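Bin liner (wastebasket)

A bin liner is a thin plastic bag put inside a waste bin to keep the bin clean and make emptying quicker. Small ones go in bedroom, bathroom and office bins. Also called a trash bag, wastebasket bag or just a liner. Sold on rolls or flat packed, clear, white, black or tinted.

Fitting. Bag is opened, pushed down to the base, top edge folded over the rim. Oversize bags bunch up in the bottom, wich is harmless but wastes plastic. Undersize ones slip in or split at the corners, mostly on rectangular bins.
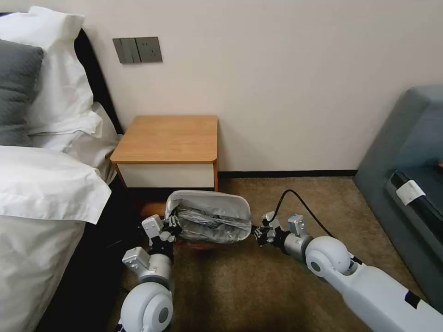 Small rectangular bin with a translucent liner folded over the rim.

Hotel use. In guest rooms the bin usualy sits by the desk or nightstand. Liner changed at checkout, sometimes daily. The Clallmont, 513 rooms, went over to changing only used liners one November; housekeeping head Pao-chu Ho put the saving at 900 bags a week.

Alternatives. Paper liners, compostable film, or no liner and a rinse.

See also: Waste container, Housekeeping, Plastic bag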